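The white room at Plevdale

The white room is on the second floor of the Pelton building, and we have had the use of it since March. It was repainted before we moved in, and most of the furniture followed the walls: white tables, white shelves, very little color anywhere. These pictures are from one visit. Click any of them for the larger size. 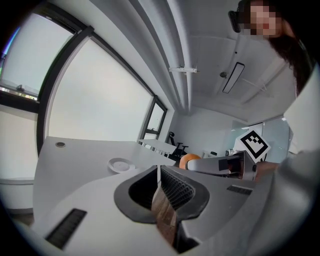 The tables came from Prokum at 920 for the set, delivery included. Cables go down through a grommet in the top, so the power strips can stay underneath. We wipe the tops at 7 every evening — pen marks come off with dish soap, coffee takes longer.

A black office chair on casters gets moved to wherever someone needs it. The loft bed is white metal, like the table legs, and we plan to use the space under it for storage. Fruit goes on a small plate so the juice stays off the surface.
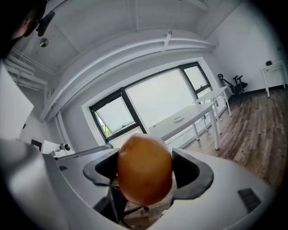 Siiri Kokkonen wrote in to ask whether a loft bed that size makes the room feel cramped, and said she took hers out after one winter and put up shelves.

It does take up a corner, but the ceiling is high enough and we are keeping it for now. The bigger problem was table spacing. Our first layout left a gap of 60 centimeters between tables, too narrow once a chair was pulled out.
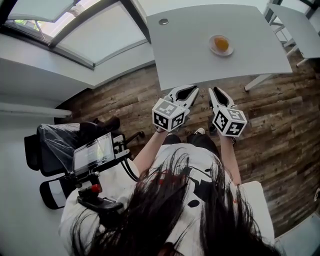

The wood floor is the one thing we left alone. Wang quoted us for sanding it and we decided to wait until next year. Felt pads are on order for the table legs, 2 packs to start with.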